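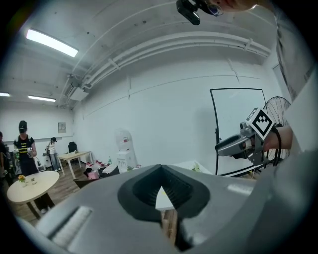
Figure 1. The project room, with the round table in the left foreground and the whiteboard on its stand against the right-hand wall.

3.2 Room and furniture

The Flamdale study looked at how the furniture in a shared work room affects the time needed to set up and clear a table. All trials were held in one room at the Winolley building. The walls and ceiling are white, and pipes and conduits run across the ceiling. Lighting is from fluorescent ceiling fixtures, which stayed on for every trial.

Two tables were used. The round one is cream-colored with a dark base and normally holds a small vase of orange flowers and a cup. The rectangular one is white with light legs and stands near the back wall, with a black office chair behind it. The whiteboard and the black standing fan next to it were treated as fixed items and were not moved between trials.

3.3 Procedure

Each trial began with the table in its normal state. The participant cleared it, wiped the top, and put the items back within 40 mm of their starting points. We ran 13 trials on the round table and 10 on the rectangular one. Times were written down by hand and copied into a spreadsheet on Sunday.

3.4 Limits

The two tables did not hold the same items, so their times are reported separately in Section 4. The vase was the slowest item to replace — it has no flat side to line up with. Fan speed was not recorded. A floor plan at a scale of 1:100 is in Appendix B.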